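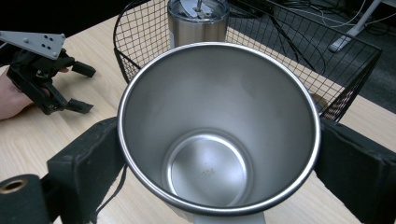 Why are there fewer episodes in this release than in the last one? 319 recordings were pulled after a fault in the finger-width signal, which leaves 1391 of the original 1712.

Print this page | E-mail this page

# Nokdale Tabletop, tumbler subset: data card and fault notice

The numbers above do not quite add up. 1712 minus 1391 is 321. The other 2 were empty files and were dropped before the fault check was run.

## What is in it

Two-handed tabletop recordings made with hand-held grippers, one in each hand. The objects are stainless steel tumblers, lids, straws and a wire mesh basket. Video and finger width are stored per gripper. The left and right streams share one clock.

## What went wrong

The width reading on one gripper froze partway through an episode and stayed at its last value. Video kept recording, so the episode looked fine on playback. The logger filled the gap by repeating the old number and wrote no warning.

We found it in August, when a policy trained on the Binari arm kept closing too far on a tumbler. The training labels said the fingers were still open while the video showed them pressed against the metal. One tumbler was dented. The arm was stopped by hand and no one was hurt.

The cause was a connector on the Droteck encoder board that worked loose when the grip was squeezed hard. It came back by itself in most cases - this is why the end-of-day check missed it.

## How episodes were removed

An episode was pulled if the width value did not change for 400 frames in a row while the video showed the fingers moving. The first pass was a script. Every episode it flagged was then watched by a person.

Shorter freezes may still be present. We did not look for them.

## Not fixed

- Foam on the finger pads wears at the edges. Width at contact drifts a little as it does, and pad changes were not logged.
- Shiny metal rims throw off the camera tracking in some close views.
- Episodes recorded at the Entwistle site use the older logger. They passed the check, but treat the width values with care.

## Before you train

Delete the earlier release. Do not merge the two, the episode IDs were reassigned. If you run a policy trained on the old files, set a force limit on the arm first and keep the stop button within reach.

3 comments | 11 shares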